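Adom Ayaaba put off our talk twice, both times over cable clips, and when he finally called, at seven in the evening, he was still chewing on the problem. He has spent the better part of a year teaching a robot arm to handle dishes in his laundry room, and he'll happily talk about it until your coffee goes cold (mine did).

"I don't have a workshop," he told me. "I have a washing machine with a nice flat lid and a big window next to it. The light is wonderful in the morning and terrible by lunch, and the arm has to cope with both."

The budget was 2000 dollars, and he is proud to have come in at 1623, mostly by buying used. The control software is his own. He calls it Gustbridge, after a street he lived on as a student, and it is now on version 4. The jobs sound small when he lists them — pick up a spoon, put it in a bowl, move it to a cup — but each has eaten whole weekends.
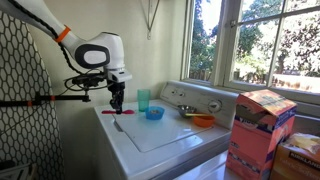
Fulletti, who has been following the build online and wrote to me afterward, thinks the lid is a mistake and that Adom should have bolted everything to a proper bench before he wrote a line of code. A washer lid gives a little when you lean on it, the message went on, and a little is plenty when you're trying to pick up something flat.

Adom laughed when I passed that along. "Sure, it gives! So does every kitchen counter I've ever owned. I'd like it to work in a house, with my bowls and my mess."

He uses plastic dishes, mainly, in the brightest colors he could find, and he likes having a bit of dry food in play. Utensils are what he talks about most. A handle is thin, it rolls, and it sits at a new angle every time you set it down. 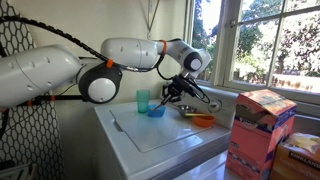

The other thing he wanted to talk about, at length, was cable. His first plan let the wires hang wherever they pleased, and one evening in November the arm pulled its own plug out in the middle of a run. "I was standing right there with a sandwich," he said. "I just watched it happen." After that he ordered a bag of clips and started over, and he has rerouted things more than 19 times by his own tally.
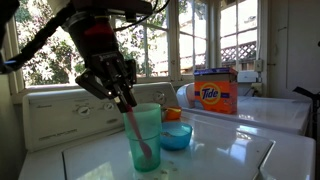

He still gets up early to run trials before the sun comes around, and he keeps his notes in pencil in a school notebook, with a page for every change. I asked what comes next. A drawer, he thinks, or maybe a cupboard door, if he can find one he doesn't mind scratching. First, though, there's a load of towels waiting, and everything has to come off the lid before he can get at it.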